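4. Checking the reach of two arms over one table

This section assumes both arms are bolted down, powered, and homed as described in section 3. If you are building at home with a single arm, skip to section 5.

You will need a shallow plate with a raised rim, one small object to put on it, a tape measure, and the Kilix control program open on your computer.

1. Clear loose parts out of the middle of the table. Leave room on every side for the elbows to swing out.

2. Set the plate where both grippers can get to it. On the Skurnum bench this is 170 mm in from the front edge. Put the object on the plate, off center.

3. In Kilix, set the speed limit to 2 percent for both arms. Leave it there until step 8.

4. Enable the first arm only. Jog it until the gripper points straight down over the plate, then stop with the fingertips 96 mm above the tabletop.

5. Look at the cables along the upper segment. They should hang in easy loops and still have slack at the elbow. If a cable pulls tight, disable the arm and retie it before going on.

Note: Do not tie the cables flat against the elbow. Jhair Arango's first build was done that way and the connector worked loose within a week.

6. Save the pose as HOVER_A.

7. Enable the second arm and bring it in from its own side, low, with the fingers open and pointing toward the plate. Stop well short of the rim. Save this pose as WAIT_B.

CAUTION: Kilix does not check one arm against the other. Keep a hand on the stop button whenever both arms are enabled — the wrist modules stick out farther than the fingers do.

8. Raise the speed limit to your normal setting and run each arm from home to its saved pose, one at a time. Watch the elbows as well as the grippers.

9. If either arm stops with error 3783, the pose is too close to a joint limit. Move the plate toward that arm and repeat from step 3.

Hyun-seo Yang keeps the pose files for the shared benches. Send in yours when both arms pass step 8.

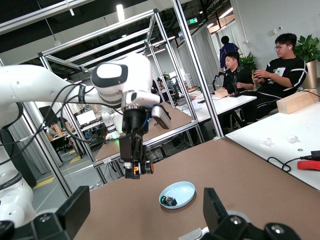 Figure 4. First arm over the plate, seen from the wrist of the second arm.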